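Theano Karagiannis has flour up both arms and one eye on the clock. She's got 25 minutes before the second batch comes out, she says, so talk fast.

She runs the bread side of a little lunch place in Gindisbridge. Lentil flatbread mostly, plus a seeded loaf that sells out by noon. No wheat in any of it. "People hear lentil and they make a face," she says. "Then they eat it. Then they ask for the recipe."

So – the recipe. Red lentils, soaked overnight. Drained, blended with water, salt and a spoon of olive oil. That's most of it. Pour thin, cook in a dry skillet, flip once.

"Don't skip the soak. I've tried two hours, I've tried boiling water, all of it. You get grit."

The first ones were awful, she admits. She was living in Clestberg then, cooking for a son who couldn't have gluten and wouldn't touch anything from a packet. "I fed the dog a lot of pancakes that winter. Even he got picky."

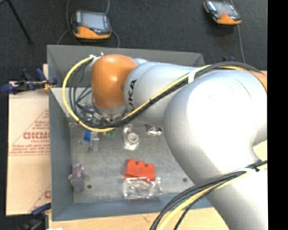 A KUKA robot arm over a metal bin.

Keegan Hawthorne came on in April and handles the soups. He's the one who started tearing the day-old flatbread into the tomato pot, which Theano was against. Loudly.

"I said no, it'll go to mush. It went a bit to mush. It was good mush." She laughs. Keegan, from the sink: "It's on the menu now, so."

What about freezing? Yes, with paper between each one. Up to a month, she wouldn't go longer. Reheat in a pan and not the microwave, they go rubbery. For the seeded loaf, slice it first.

She makes 40 flatbreads on a normal morning, more when it's cold out. Batter can sit in the fridge two days but give it a good stir, the lentils sink to teh bottom.

And toppings? Big sigh. "Whatever's there. Egg. Leftover chicken. My mother did hers with just lemon and onion, and I still think thats the best one."

The timer goes. She's already got the oven door open. "Write down the lemon," she says over her shoulder.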